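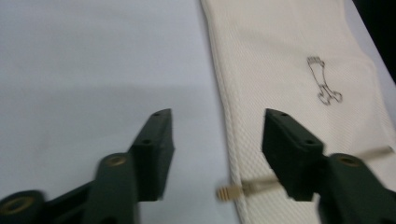
Dendstead Birth Stories

A collection of first-person birth stories, written down by the parents themselves and shared with their blessing. We are so happy to finally have it in one place!

What's in it

Over 4000 stories, one per text file, plus a single table called stories.csv with a row for each. They cover home births, hospital births, birth centers, planned and unplanned cesareans, twins, and a fair number of babies who arrived in the car. Some stories run to a few lines and some go on for pages (the long ones are wonderful, make tea first).

There are no photos in the release. Many parents sent them along with their stories, and they are gorgeous, but consent for words and consent for pictures were asked separately and we only carry the words.

Columns in stories.csv

story_id – matches the file name
setting – home, hospital, birth_center, other
birth_order – first, second, third_or_later, unknown
support – who was in the room, as the parent told it (partner, doula, midwife, sister and so on)
told_after – how long after the birth the story was written, in months where we know it
language – the language it was first written in
reader_note – free text, often empty

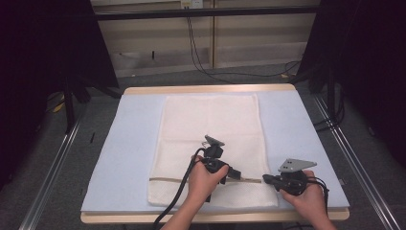
The support column is the one I'd look at first. It keeps the parent's own words, so you'll find "my mom" and "mother" and "Mama" all sitting side by side. Salma Metwally made a tidied version, support_grouped.csv, and it's great for counting, but please go back to the original column if you're quoting anyone.

How the stories were gathered

Marlene Figueiredo started asking for them through the Totness parents' newsletter, and Faustine Lemaire opened a second call in French. Each story was read by 2 people before it went in. Names of babies, parents, doctors and hospitals were swapped for tags like [BABY] and [MIDWIFE]. Spelling was left alone.

Translations are by Adalberto Prado and Natanael Guimarães, and the originals sit in the folder called originals. Where a joke didn't survive the trip, there's a reader_note.

Things to know before you read

Some stories describe loss, emergency surgery or time in the NICU. These have a yes in content_flag, the last column. The flag was added by hand and may have missed a few – write to us if you find one.

First births are over-represented. So are people who like writing! Please don't use the collection to work out how common any kind of birth is.

Known problems in version 3

told_after is blank for most of the French stories
6 files have curly quotes that came through as question marks
birth_order for twins is inconsistent

Removing a story

Any parent can ask for a story to come out, at any time, with no reason given. It goes in the next release, and we ask everyone with a copy to delete theirs too. The list of removed IDs is in removed.txt, so check it in May when the new version goes up.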